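Notícias do Bairro de Bunley
19 de outubro de 2021

Arrumar para o inverno: o que fica, o que vai, e o que vive no fundo do armário

Caros vizinhos,

Chegou aquela altura do ano em que se abre o armário do corredor à procura de um guarda-chuva e cai tudo em cima dos pés. Cá em casa foi na semana passada. Caiu uma tenda de praia, um saco com outros sacos lá dentro (todos temos um, não vale a pena fingir) e uma caixa de enfeites que eu jurava ter emprestado à minha irmã. Fiquei sentada no chão do corredor um bom bocado, a olhar para aquilo, e foi ali que decidi que o texto desta edição ia ser sobre arrumações.

Muitos de vocês escreveram a perguntar pela sala de arrumos coletiva, que esteve fechada tanto tempo que já havia quem achasse que tinha acabado. Não acabou! Reabre em janeiro, no rés-do-chão do edifício Matar, com prateleiras novas e, finalmente, uma luz que acende à primeira. São 40 compartimentos, todos numerados, e quem já tinha um antes das obras mantém o lugar, desde que responda à carta que foi deixada na caixa do correio. Se a carta se perdeu no meio dos folhetos, como aconteceu à minha, peçam outra via na portaria.

Os compartimentos são mais pequenos do que os antigos, e convém dizê-lo já para ninguém aparecer à porta com um sofá. Cabem bem duas malas grandes em pé, ou uma bicicleta de criança com mais umas caixas por cima. As prateleiras vieram da Storesow e aguentam bastante, mas pedimos que o mais pesado fique em baixo. A minha mãe dizia o mesmo dos sacos das compras e passou a vida a ter razão.

Agora, a parte que me interessa a sério, que é o que fazer antes de levar seja o que for para lá. O meu erro de sempre foi arrumar por divisão: tudo o que vinha da cozinha numa caixa, tudo o que vinha do quarto noutra. Ao fim de uns meses já não sabia de onde tinha vindo coisa nenhuma, e a máquina de fazer massa andou desaparecida dois invernos inteiros (estava com os cobertores, não me perguntem). Desde o ano passado arrumo por ocasião. Tenho a caixa da praia, a caixa do Natal, a caixa das visitas que ficam a dormir, e a caixa dos jogos e do desporto, que é de longe a mais desarrumada e também aquela que se abre com mais alegria.

Nessa última vale a pena perder uma tarde. As coisas de desporto têm formas impossíveis e, se forem atiradas à toa, ocupam o dobro do espaço. O que tem estojo próprio guarda-se no estojo, mesmo que dê preguiça; o que não tem pode ir numa fronha velha atada com um cordel. E esvaziem os bolsos todos. No ano passado encontrei numa mochila uma sandes que preferia não ter encontrado.

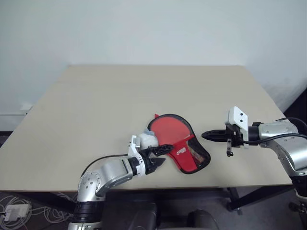
É preciso pagar alguma coisa para ter um compartimento?

Quem mora no bairro não paga o primeiro ano; a partir daí há uma contribuição anual, com o valor afixado à entrada do edifício Matar.

Perguntam-me também muito pela roupa. Os casacos e as mantas devem ir bem secos, e quando digo secos é um dia inteiro ao ar depois de já parecerem secos, porque a humidade no rés-do-chão não perdoa. Eu ponho um saquinho de alfazema em cada caixa. Há quem prefira cedro, e há uma senhora do meu prédio que usa sabonete embrulhado em papel de seda, com excelente resultado — as camisolas dela saem de lá a cheirar a hotel. Caixas de plástico com tampa são melhores do que as de cartão, mas não corram a comprar. Vejam primeiro o que têm. Eu tinha três vazias debaixo da cama, dentro umas das outras, e não fazia ideia.

As etiquetas merecem um parágrafo só para elas. Escrevam na lateral e não na tampa, pois quando as caixas estão empilhadas a tampa não se vê. Escrevam com letra grande. E, por favor, nada de «diversos». Já abri caixas de «diversos» em casa de familiares e aquilo é como ler o diário de alguém que mudou de ideias a meio de cada frase.

Para o que já não faz falta, teremos a troca de outono no largo Paltumen, no mesmo sítio de sempre, debaixo das árvores se estiver bom tempo e no telheiro se chover. Na última passaram de mão mais de 122 peças, entre livros, loiça, brinquedos e um candeeiro de pé que eu própria levei para casa e que continua a ser a minha melhor decisão do ano. As regras são as do costume: tudo limpo, tudo a funcionar, e o que não encontrar dono volta com quem o trouxe. Eletrodomésticos só com o cabo. Puzzles, só se tiverem as peças todas, e peço-vos encarecidamente que confirmem, que eu fiz um até ao fim com o meu neto e faltava a cara do cavalo.

Se tiverem móveis grandes para dar, o melhor é pôr um papel no quadro da portaria com as medidas e o andar. O andar é importante! Uma cómoda num quinto sem elevador é uma conversa diferente de uma cómoda no rés-do-chão, e quem vai buscar gosta de saber ao que vai.

Uma última nota sobre as chaves dos compartimentos. Vai ser entregue uma por casa, mediante assinatura, e a cópia de reserva fica guardada na portaria. Quem ainda tem chaves antigas pode devolvê-las no mesmo sítio, dentro de um envelope com o número da porta escrito por fora. As fechaduras foram todas mudadas, por isso já não abrem nada, mas o metal aproveita-se.

Na próxima edição conto como ficou o meu armário do corredor, se entretanto o acabar. E se alguém tiver um bom truque para guardar as luzes de Natal sem que se enrolem todas umas nas outras, deixe-me um bilhete na portaria, que eu publico com muito gosto.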